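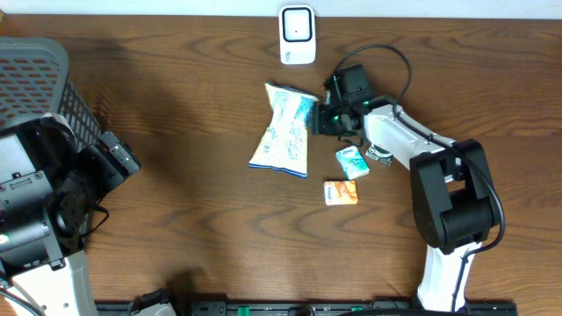
Wuna Two-Arm Tabletop Workstation
Product page – Equipment for institutions and shared workshops
Last revised 2018-11-17

Overview

The Wuna workstation is a bench-mounted pair of robot arms intended for light sorting, packing and tidying work on a table. It is supplied by Cunha to laundries, training kitchens, care facilities and small assembly shops that wish to find out which of their routine chores can be given to a machine at present, and which cannot.

Customers often ask whether the workstation can replace a person at the table. At this stage it cannot. It can take on part of the work under supervision, and the sections below state which part.

Suitable tasks

Rigid items with flat sides are the most dependable. Boxes, cases and similar objects may be picked up from a clear surface and placed in a bin or basket within reach of either arm.

Small packets are handled well when they lie apart from one another. Where packets overlap or touch, the arms may lift two together or push one out of reach. Operators should spread them before starting a cycle.

Cloth items, including small bags and towels, can be gripped at an edge and moved. Folding is offered as a trial function only. In the acceptance trial held at our Plundau site in August, the workstation completed 378 transfers of mixed household goods, and an operator had to step in 133 times. Most of those stops involved fabric.

Tasks not recommended

The workstation should not be used with open liquids, glassware, blades or hot items. It is not approved for handling unwrapped food. It should not be left to run in an unattended room, whatever the task.

Shop-floor use

Kitting and parts sorting give better results than household work – the same items return in the same positions, and the table can be marked out in advance. The Pirnutdale workshop has used one unit for kitting small hardware and has logged 1783 hours of operation. Staff there continue to check each finished tray by hand.

Installation

The arms must be mounted on a level and rigid table. Cables should have enough slack for the full movement of each joint and should be inspected weekly for wear. Loose items not needed for the task should be cleared before start-up. Even, steady lighting is advised; strong shadows across the table reduce picking accuracy.

Site preparation and installation take one working day. Operator training is provided for up to 4 members of staff and covers start-up, safe stopping, clearing a failed grip and basic task setup.

Evaluation period

Institutions may request an evaluation unit before purchase. Applicants are asked to submit a short list of the chores they have in mind, with the usual size and weight of the items. Requests that consist mainly of folding or garment care will normally be deferred until the cloth functions leave trial status.

Contacts

Evaluation requests and site surveys: Adwoa Ackah, Equipment Programs
Training and technical support: Fuseini Lamptey, Field Service

Replacement finger pads and cable sets are listed separately under Spare Parts.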